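Learning to let go of the slot

Memory modules are simple parts to remove by hand. For a robot arm they are awkward: the latches are small, the clearance is tight, and the force that frees a board is close to the force that bends it. A group led by Inmaculada Echevarría at the Cifuentes laboratory has spent the past year on that step, as part of a project on dismantling office computers for reuse.

The method, called Prolley, splits each removal into two stages. A policy trained on 2,688 demonstrations brings the gripper to the part. A separate controller then takes over and works only from measured force, rocking the part by small amounts until resistance falls. The changeover point is learned, and most of the group's effort went into it.

Trials are run on desktop towers laid on their side with the motherboard facing up. Parts are set down in a grey 3D-printed tray next to the case, where slotted holders fix their position for the next operation.

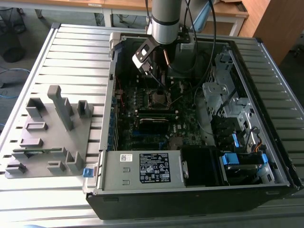 What the trials showed

Over 312 test removals, the two-stage method failed 22 times. Baltasar Gallardo, who wrote the force controller, attributes most of the failures to cables that shifted into the approach path after the arm had planned its motion. The policy does not replan once it is within reach of the board.

Drive carriers proved easier than memory, as their handles give the gripper a clear surface to pull on. Power supplies have not been attempted. The group tested 3 case designs and reports that moving to a new one still requires fresh demonstrations. Work on replanning near loose cables is due to start in April.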